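Verbindliche Regeln für den Betrieb mobiler Manipulatoren: Gespräch mit Kazimír Kuruc

Stand: 3/12/21

Im Februar hat die Fachstelle für Maschinensicherheit bei Nornix eine überarbeitete Fassung ihrer Betriebsordnung für mobile Manipulatoren in Kraft gesetzt. Die Ordnung trägt den Namen Basik und gilt für sämtliche Versuchs- und Schulungsflächen des Unternehmens. Kazimír Kuruc leitet die Fachstelle und hat die Überarbeitung verantwortet. Im Gespräch mit der Redaktion erläutert er, welche Vorgaben sich geändert haben und welche Fragen noch offen sind.

Die Vorgängerfassung umfasste 151 Einzelbestimmungen und war über mehrere Jahre gewachsen. Kuruc beurteilt sie zurückhaltend. »Jede Bestimmung hatte für sich genommen ihre Berechtigung«, sagt er. »Für die Bedienerinnen und Bediener war aber nicht mehr erkennbar, welche davon vor dem Einschalten erfüllt sein müssen und welche lediglich die Dokumentation betreffen.« Die neue Fassung gliedert sich in 13 Abschnitte. Jeder Abschnitt nennt eine verantwortliche Rolle, den Zeitpunkt der Prüfung und die Form des Nachweises.

Grundlage der Überarbeitung war eine Auswertung der internen Ereignismeldungen. Insgesamt lagen der Fachstelle 573 Meldungen vor, von der verspäteten Freigabe bis zum unbeabsichtigten Kontakt mit einem Möbelstück. Personenschäden waren nicht darunter. Kuruc legt Wert darauf, dass auch geringfügige Vorkommnisse weiterhin gemeldet werden: »Wer eine Meldung abgibt, erhält eine Rückmeldung und keine Rüge. Das steht jetzt ausdrücklich im ersten Abschnitt.«

Breiten Raum nimmt die Trennung der Betriebsarten ein. Im Einrichtbetrieb darf sich eine Person im Bewegungsbereich aufhalten, sofern sie den Zustimmtaster selbst führt und die Geschwindigkeit begrenzt ist. Im Automatikbetrieb ist der Aufenthalt untersagt. Der Wechsel zwischen beiden Betriebsarten muss laut angesagt und von einer zweiten Person bestätigt werden. »Die mündliche Bestätigung wirkt auf Außenstehende altmodisch«, räumt Kuruc ein. »In den Gesprächen mit den Teams wurde sie jedoch von allen Seiten befürwortet.«

Ausführlich geregelt ist auch die Fernführung, bei der eine Bedienperson Arm und Hand unmittelbar steuert. Die Schichtleitung hat vor Beginn festzulegen, wer die Bewegung führt und wer ausschließlich beobachtet. Die beobachtende Person hält den Not-Halt in Reichweite und übernimmt keine weiteren Aufgaben. Am Standort Rirkotbridge wurde diese Regelung vorab erprobt. Die dortigen Teams beanstandeten zunächst den zusätzlichen Personalbedarf -- ein Einwand, den die Fachstelle nach Kurucs Worten nachvollziehen kann, dem sie aber nicht gefolgt ist.

Ein eigener Abschnitt behandelt die Bodenmarkierung. Farben und Breiten der Klebebänder werden je Fläche in einem Markierungsplan festgehalten, der am Zugang aushängt. Änderungen am Plan bedürfen der Schriftform. Kuruc verweist auf die Erfahrungen der Schulungsstätte Dağdelen, wo Markierungen früherer Aufbauten nach deren Abschluss mitunter liegen geblieben waren. »Eine Linie, deren Bedeutung niemand mehr kennt, schwächt alle übrigen Linien«, sagt er. Künftig ist daher mit jedem Abbau auch die zugehörige Markierung zu entfernen und der Plan zu berichtigen.

Ähnlich streng sind die Vorgaben zu Leitungen und Abdeckungen am Arm. Leitungen müssen so geführt sein, dass sie bei voller Auslenkung weder gespannt werden noch in ein Gelenk geraten können. Schutzfolien und Hüllen gelten nach der neuen Ordnung als Anbauteile und sind in die Sichtprüfung einzubeziehen.
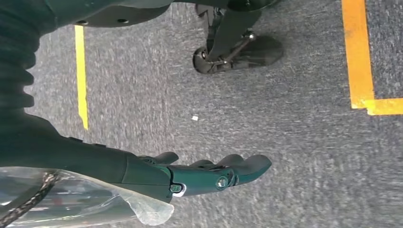 »Wir verlangen, dass die Prüfung bei stillgesetztem Antrieb beginnt und danach einmal mit verringerter Geschwindigkeit wiederholt wird«, führt Kuruc weiter aus. »Manche Mängel zeigen sich erst in der Bewegung. Das Ergebnis wird mit Namenszeichen eingetragen, auch dann, wenn es nichts zu beanstanden gibt.«

Zur Sichtprüfung gehören ferner die Schraubverbindungen an den Gelenken sowie die Rollen und Stützen fahrbarer Geräte. Fremdkörper auf der Fahrfläche sind vor der Freigabe zu beseitigen. Bislang wurden nach der neuen Ordnung 1029 Prüfprotokolle angelegt, die an allen Standorten in derselben Form geführt werden.

Offen ist noch der Umgang mit Besuchergruppen. Der Entwurf sieht eine Einweisung durch die Schichtleitung und einen festen Standplatz außerhalb der Markierung vor. Strittig bleibt, ob der Automatikbetrieb während einer Führung fortgesetzt werden darf. »Ich halte eine Unterbrechung für vertretbar«, sagt Kuruc, »werde die Stellungnahmen der Standorte aber abwarten.« Bis zu einer Entscheidung gilt die bisherige Regelung fort, nach der die Schichtleitung im Einzelfall bestimmt.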